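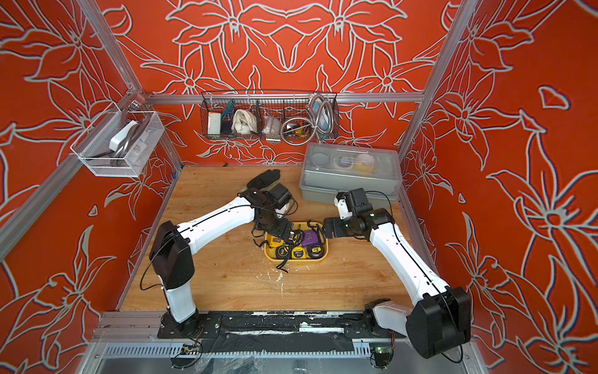 *Tape measures in a yellow tray, straps and all.*

## Giving the tape measures a home

If your house is anything like mine, you own more tape measures than you'd ever admit to a visitor, and you still can't lay your hands on one when the curtain rod needs hanging. I used to have one in the kitchen drawer, one under the car seat, one in the sewing box (cloth, and not much good for lumber) and a couple in coat pockets. Then I'd go out and buy another!

What cured me was a shallow tray. A plastic one is fine, and a bright color is better than a dull one – yellow shows up nicely on a wooden bench, even when the bench is buried in everything else you meant to put away last weekend. You want sides low enough that you can see right in from where you stand, and enough of a rim that nothing rolls off. Deep bins are where small tools go to be forgotten, in my experience, and I've emptied a few of them.

### One odd color out

My friend Reshma Mabaso taught me this years ago, and I've passed it along to everybody since. When most of your tapes look alike, keep one in a completely different color and give it a job of its own. A purple one among the yellow and black ones is hard to miss. Mine is the "good" tape, the one I trust for shelves and door frames, and the family knows it doesn't go outside for measuring flower beds.

Before you pick your good tape, check them all against each other. Pull each one out along the same board and make a pencil mark at 23 inches, then see whether the marks agree. The little metal hook on the end is supposed to slide a tiny bit, so leave it alone, but if it's bent, that tape gets demoted to the garden.

### Straps and cords

Now for the tangle. Wrist straps, loops, bits of cord: they all find each other in the tray, and before you know it you lift one tape and up come three more, swinging. I've tried a number of things over the years, and these are the ones I still do:

- Wrap each strap snugly once or twice around its own case and tuck in the end.
- Take off any strap you never use. I put mine in an envelope in the drawer, and I haven't opened it since April.
- Keep loose cords in a separate place altogether. A wire basket with compartments, hung at the back of the bench, is just right for them.
- Don't let anything hang over the rim, or it'll catch on your sleeve.

### Gloves and a quick wipe

Work gloves can lie flat behind the tray, fingers pointing to the back, so you can slip a hand straight in. Stuffed into a tray they only add to the muddle, and they shed grit over everything.

Speaking of grit, a gritty blade is a slow blade. Every month or so I pull each tape out to 10 feet or so, run a dry cloth along it on the way back in, and guide it home by hand instead of letting it snap. If it's sticky from glue or tree sap, use a damp cloth with a drop of dish soap and then dry it well, both sides, before it goes back in the case.

The whole business takes less time than a cup of coffee. I usually do it with the radio on, and then I get distracted and start in on the screwdrivers, but those will have to wait for another page.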